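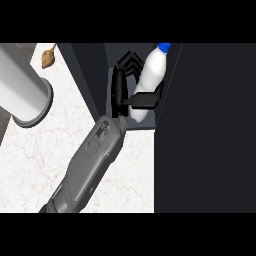
Robot hand with a white bottle, computer render

24/04/2019

Finished The Salt Ledger by Noreen Tierney last night, after almost a month of reading it in bits on the bus. It's a comic novel, more or less, set in a port town called Hegarty where the harbor office has lost its records and a clerk has to make up 20 years of them before the auditors come.

The clerk is the best thing in it. He starts with small lies, a missing barge here and there, and by page 50 he has invented a shipping line and given it a president. Then a letter arrives from the president. I laughed at that and I don't laugh at books much.

The middle is slow. There's a long trip upriver with two surveyors who talk the same way, and I had to keep going back to see which one was speaking. Tierney likes lists too – cargo, birds, types of rope – and I skipped a few of them.

It picks up again when the auditors turn up early. The last five chapters go by fast, and the ending is sadder than I expected from the cover, which has a cartoon pelican on it. My copy is the used paperback from Lollmont, with someone's pencil notes up to chapter three and none after.

I'd put it above her first one, Kutier, but below the short stories. Maxine Sutcliffe has asked to borrow it, so it goes to her this weekend.

Next is the Anil Varma book about the lighthouse. I've had it since August and the library sale sticker is still on the front.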